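From: Marwa Tahiri
To: supper-club list
Subject: Re: Iced tea for the summer supper, how strong?

On 27th June, Themba Sithole wrote:
> Can whoever made the mint tea last year post the amounts? I'm down
> for drinks and I've never made it for more than six people. Also,
> do we sweeten it ahead or let folks do their own?

Hi Themba and all,

That was me! I brew it double strong, let it sit overnight in the fridge, then top it up with cold water right before people show up. Ice waters it down so fast that you really can't overdo the tea. And please use way more mint than seems sane (Nawal has a whole hedge of it and keeps begging us to take some).

Sweeten half. Last time I sweetened the lot and Khadija drank water all night, poor thing. A simple syrup mixes in much better than plain sugar, and it keeps for ages if you want to get it done early.

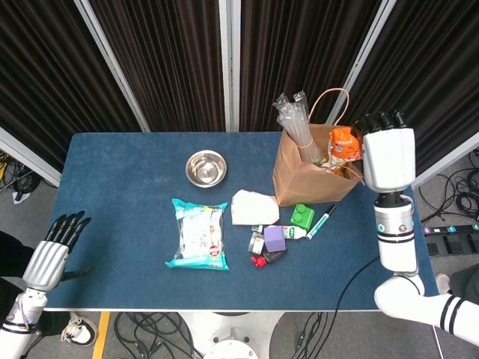
1. Tea: 200 bags, almost. I've still got a box left over from January, so don't buy any until I've looked.

2. Lemons: slice them the same day, they go sad and bitter if they sit in the pitcher.

3. Ice: Ehab says his freezer is free again, so ask him first.

Oh, and does anyone still have my big glass pitcher with the chipped handle? I miss it!

Marwa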